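Provenance Research Officer (two positions)
Castedgate Museum, Collections Division

The museum is recruiting two officers to review the ownership history of the Lengyel collection, acquired by bequest and held in off-site storage. The collection comprises 2723 catalogued objects, mostly ceramics, coins and small bronzes. For 197 of these there is no export paperwork on file.

Duties
Officers will check accession registers against dealer invoices and auction catalogues, record gaps in ownership, and draft reports for claimant governments. Reports go to Hajnalka Hegedűs, Head of Provenance, for sign-off. Travel to the Brestier archive will be required — normally two trips a year, paid by the museum.

Requirements
A degree in archaeology, art history, law or archival studies. Reading knowledge of French or Hungarian. Experience with collection databases is preferred.

Terms
Fixed term of 18 months, full time, with a probation period of 8 weeks.

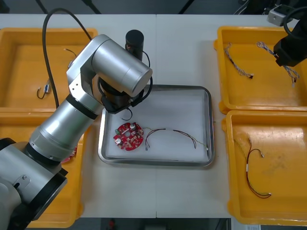 Applications close at 5 pm on the last working day of March. Send a cover letter, a résumé and one writing sample to the address in the footer. Late applications will not be considered.

Comments

bellau_reader: Is part time possible?

Dezső Hegyi: Both positions are full time. Job sharing can be raised at interview.

M.T.: Does the writing sample have to be in English?

Contact: Recruitment, Castedgate Museum | © Castedgate Museum | Back to top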